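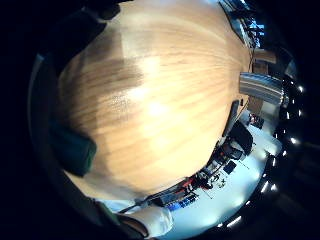

The long table in the sorting room at Gralia.

The Office of Unclaimed Garments opened at eight on Wednesday, as the rules required. Chae-won Hwang put on the white gloves and signed the register. The table had been cleared the night before, in accordance with Section 4, and the first article was laid on its left side: one item, dark green, soft, folded.

"Is it a sleeve or a cuff?" asked Mr. Cronin, who kept the ledger.

"The form permits either," she said.

"The form permits one."

She considered the matter. Articles left without a name were held for up to 40 days and then sent to the depot at Skarkenska. A sleeve went in the tall cabinets. A cuff went in the drawers, where her mother's had gone, the winter the family moved from Han, and had never been found.

"Sleeve," she said.

Mr. Cronin wrote it down and blotted the line. He did not turn the page.

"There is a space for remarks," he said.

Miss Hwang smoothed the fold with two fingers - the regulations allowed this - and asked him to write that someone would be coming for it.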